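The Skaritz Position

Tadeusz Krawczyk had held Skaritz shares for nine years, and on Wednesday morning they opened 13 per cent down.

He saw it on the train. The man beside him was asleep with his mouth open, and Tadeusz turned his phone slightly away from him all the same. He refreshed the page. Down 14 now, then back to 13. The company made valves for water treatment plants and had never done anything in a hurry.

At the office they were already talking about it. Flararwood had cut its order for the coming year, and someone on the Arkix desk had heard there was worse to follow in April, when the half-year figures came out.

"Are you in it?" Imran asked. He was fasting for Ramadan and had been at his screen since before seven.

"For clients, a little."

"And you?"

"A bit," Tadeusz said.

It was more than a bit. It was the money from his father's flat, every pound of it, put in over one summer at five different prices that he could still recite. He had told clients for years never to do such a thing. He had a slide about it.

He rang his sister at lunch. Half of it was hers, on paper. She was at work and he could hear a till behind her.

"Is it gone?" she asked.

"No. It's less."

"Less than what we put in?"

He worked it out, though he knew already. "No. Still more than that."

"Then why are you ringing?"

He didn't have an answer ready. He said he thought she ought to know, and she said fine, she knew, and was he coming on Sunday or not, as she needed to get the meat out.

By three o'clock the price had come back a little. He opened the order screen and typed in half the holding, then a quarter, then cleared it. Imran went past with his coat on and told him to go home. Tadeusz said he would - in a minute.

At 25 past four, with five minutes of trading left, he sold a third. It wasn't a number he could have defended to anyone. The confirmation came through at once, a line of grey text with a reference on it, and he wrote the reference on the back of an envelope out of habit.

The shares closed where he had sold them. He got home after dark, went through to the kitchen and stood there with his coat still on, reading the envelope. 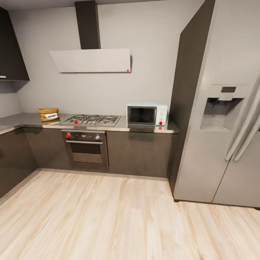

More short fiction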